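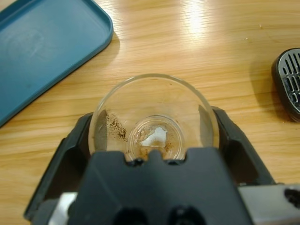

*Light wood and a plastic tray. Overhead lighting shows up on most tabletop finishes.*

# What the Finish Is For

A dining table in a public building gets wiped more often than it gets eaten on. At the Plendham library cafe, in the town of Burnus, the closing routine alone takes each table through three passes with a damp cloth, and the daytime staff add more between customers. Over a year the cloth does more to the surface than the plates do.

Ubaldo Tedesco has run the Zuccaro refinishing shop in Kivport for most of his working life, and the bulk of his work is tables of this sort. The shop's job book for last year lists 178 tabletops, of which 159 came in with damage to the finish only. The wood under it was sound. The rest had split joints, loose edge strips or water damage deep enough to need filler.

Clear finishes for wood fall into two groups. Penetrating finishes, mostly oils and oil-wax blends, soak into the upper fibers and cure there. Film finishes, including varnish, lacquer and the various two-part coatings, cure as a separate layer on top. The two groups fail differently, and the failure decides the repair.

An oiled top wears by thinning. Detergent strips the wax first, then the oil near the surface, and the grain starts to rise when it gets damp. The color goes flat and slightly gray where hands and forearms rest. A worn patch can be sanded lightly and oiled again without touching the rest of the table, and after a few days of curing the edge of the patch is hard to find. The cost is frequency. Tedesco's contract with the Plendham calls for a fresh coat every May, and two tables by the counter get a second one in the fall.

A film wears by scratching and then by cracking. For a long time nothing much happens. Fine scratches scatter the light and the gloss drops, but the wood stays sealed. Once a crack goes all the way through, water gets under the film and spreads sideways, and the coating turns cloudy around the break. Spot repair at that stage rarely holds. The old film has to come off to bare wood, across the whole top, and the coating built up again from nothing.

Heat complicates both. A hot cup on a lacquered top can leave a white ring, caused by moisture trapped in the film. Many such rings fade when the surface is warmed gently and left alone. A dark ring is a different problem. It usually means that water has reached the wood and reacted with tannin, often with iron involved, and on oak it can go several hairs deep. Oxalic acid will lift it, applied over the full top so that the bleaching is even.

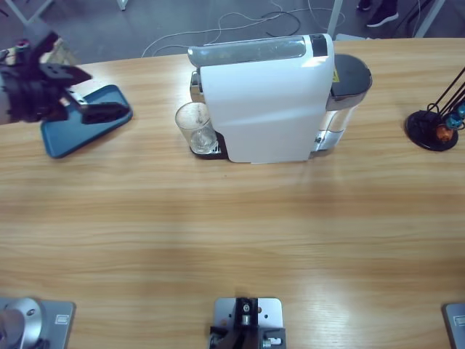

Sheen is the part clients ask about and the part that matters least to durability. It is set by flatting agent, a fine powder in the coating that roughens the dried surface enough to break up reflections. Matte coatings contain more of it and are slightly softer as a result. They also burnish. A matte table wiped daily will develop shiny ovals at each seat, and no amount of cleaning removes them. Zuccaro steers public buildings toward satin for this reason. Where a client wants a higher polish, the last abrasive used on the cured film is 2000 grit, lubricated with water and a drop of dish soap, followed by a compound.

Grain direction affects the result more than the choice of product does. Scratches that run with the grain disappear into it. Scratches across it show from the doorway. Tedesco has his staff finish every top by hand, along the grain, even when a machine has done all the work up to that point, and he asks cleaning crews to wipe the same way. Compliance varies.

The cleaner itself should be close to neutral. Strong alkaline degreasers, sold for kitchen floors and steel counters, soften many film finishes over months, and the first sign is a faint tackiness at the table edge. Ammonia does the same to some lacquers. The Plendham switched to a neutral product after job 2186, a long reading table whose edges had gone sticky enough to hold newsprint.

That table was stripped with a carbide scraper, sanded through four grits and given three coats of hardwax oil, a day apart. The underside got one coat as well. Leaving it bare lets moisture in from below faster than from above, and a wide top will cup. It went back to the library with a sheet of instructions taped to the underside, covering cloth type, dilution and the drying time to allow before chairs are stacked on it.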